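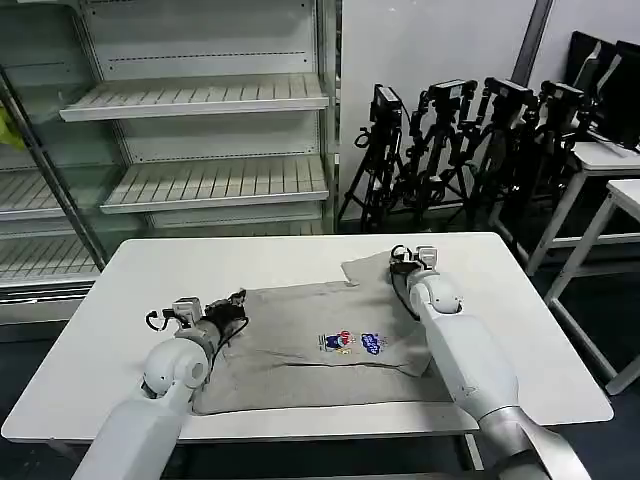

Folding bench notebook, Ciltdale returns room
Written by the bench lead, October 2026

Friday. Quiet day for deliveries, so I take the time to write properly. The last pages in this book are mostly settings and I want also to put down how the work goes for us, while I still remember how it was before.

Grey T-shirt with the small print, the same style as in the Jorkent order. This one is not easy for the arms. The cloth is soft, and when both grippers take the top corners the middle hangs lower than we want. I have put the waiting time before the first fold to the longer value. The old value is written on the inside cover, please do not rub it out.

Things I want to keep from this week:

The start position matters more than the speed. If the shirt is put down with the bottom hem near the front edge of the table, the arms have space behind for the sleeves. If it is put down in the middle, the sleeves are too far. I wrote this in April also, on another page, and then we forgot it.

Sleeves first, then the body. We tried the body first on Tuesday and I do not want to try it again before the new finger pads come from Laing.

Print must stay in front and in view at the end. Asen sent back a box of 30 because the print was inside the fold. Those were folded by hand, by us, so it is only fair that I write it here too. The instruction card said "print up" and two people can read this in two ways. New card is made. It has a drawing now.

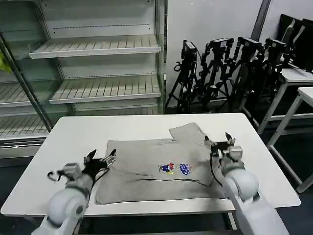

About the people side. Before, the bench was four persons folding from the start of the shift to the end. The target was 400 pieces in a shift for each person and my wrists knew it every evening. Now two of us stay by the arms, one prepares the garments and one checks, and we change places after the break. The other two went to inspection and to labels. One of them likes it there. The other asked me already two times when she can come back to folding, because at the label desk she sits alone and at the bench there was always talking. I did not have a good answer. I have asked if the label desk can be moved nearer to us. It needs a longer network cable and a decision from upstairs, and the cable is the easy part.

What is better: less standing in one position, less dust in the face, and the new starters learn quicker what a bad seam looks like, as they have time to look at it.

What is worse: the waiting. When the arms stop, we stop, and you cannot go and do something useful, as you must be there when it asks for you. On Wednesday we had 53 minutes of this in the morning. It is counted as our time and not as the machine's time, and I have complained about it. Please write down every stop with the clock time, also the short ones. If we only write the long ones, it looks like we are slow.

Also, some in the team feel they are teaching their own replacement. I was asked this directly in the morning meeting and I said what I know, that the hours are agreed until April and after that I have no paper in my hand. I would prefer to have said more. I do not want to promise something that another person has to keep.

Folding by hand continues for everything with buttons, hoods or zips. Last month this was 140 pieces from Jorkent alone, so please keep the hand boards clean and do not use them as a tray for tea.

Small jobs for Monday:
Tape marks on the table front edge, left and right, for the hem.
Ask Laing again about the pads, the softer type.
Check the cable loop on the left gripper. I want it shorter but it must still allow the full turn.
Try the grey shirt again with the longer waiting time, then the same with the dark blue one, and write both on one page so we can compare.
New stop sheet with a column for who was waiting.

If the dark blue ones come late, start with the grey and leave the settings as they are now.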